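Courses > Shop Robotics > Handouts > Handout 5

Handout 5: Looking at the Solleo bench kit before you spend money on it

This goes with the talk I gave in the second half of class, when I ran over and a few of you had to leave for the bus. I've cleaned up my notes a bit and put back the parts I skipped. Bring it with you next time, we'll use the questions at the end!

So, the Solleo. It's a two-arm tabletop kit sold by Bolach out of their Skusville shop, and you can get it as a box of parts or put together. I've been using the put-together one for lab prep. I don't get anything from Bolach for saying nice things (I asked for a discount on spare jaws and got a polite no), so take this as one teacher's opinion.

What you're buying

The kit is two arms, the front rail they mount on, and a small enclosure to work in. There's also a year of phone help, which I've used more than I'd like to admit. The software is Bolach's own, and you teach the arms a job by leading them through it a bunch of times and then letting them try it alone. If you did the Bouzid exercise in April you already know the idea, and the only new part is that you now have a left and a right to think about.

Bouzid, for anybody who missed it, was the single-arm kit. It's cheaper, it's lighter, and for plain pick-and-place I still like it better. Two arms are more fun but they get in each other's way, and you will spend your first afternoon teaching them to take turns.

What I like

The rail is my favorite thing about it. Both arms bolt to the same piece, so when I move the whole setup to another bench the distance between them stays put and I don't have to start my measurements over. Last time I moved it I was running again in 2 hours, and one of those was me hunting for an extension cord.

The wrist camera is good too. On a drawer job, which is what I'll have you doing, the view from the wrist is worth a lot, since a fixed view tends to lose the thing you're after as soon as a gripper swings in front of it. Write that down, it comes up again when we talk about blocked views.

And I like that you can dress the inside however you want. Busy walls, plain walls, a patterned floor, whatever you have. A setup trained against one plain background can get confused when the background changes, so try more than one and keep notes on which you used.

What I don't like

Cables. You have to leave slack for the arms to move, and slack finds things to snag on. I tie mine down at the base and leave the rest loose, and I still check them before every run.

The manual is thin. It has 6 pages on unpacking and almost nothing on tuning the grip, which is where you'll be stuck. A ball is a great test here because it's so unforgiving: squeeze badly and it shoots off across the floor.

The drawer job

Two arms, a small metal cabinet and a white ball. I want you to plan it on paper first. Decide which arm handles the drawer and which one handles the ball, and decide where the idle arm waits.
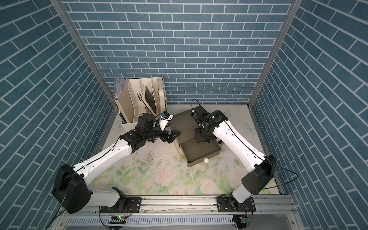

Fig. 2. Solleo workspace, drawer open, ball in front of it.

Notice how close the two grippers are to the same bit of space. Your plan has to say who goes first. Also look at where the ball is sitting, right up against the front lip of the drawer, and think about what a gripper has to do to get hold of it without bumping the drawer.

Questions to bring back

If the ball rolls to the back corner by the file organizer, which arm can get there, and what's in its way?

How would the arms know the drawer is open far enough? Give me a check you could really build.

Would you buy this or the Bouzid for a shop that only sorts small parts? A paragraph is plenty, and I don't mind if you disagree with me.

Shop Robotics course handouts | Questions? Ask in class or use the course mailbox | Back to top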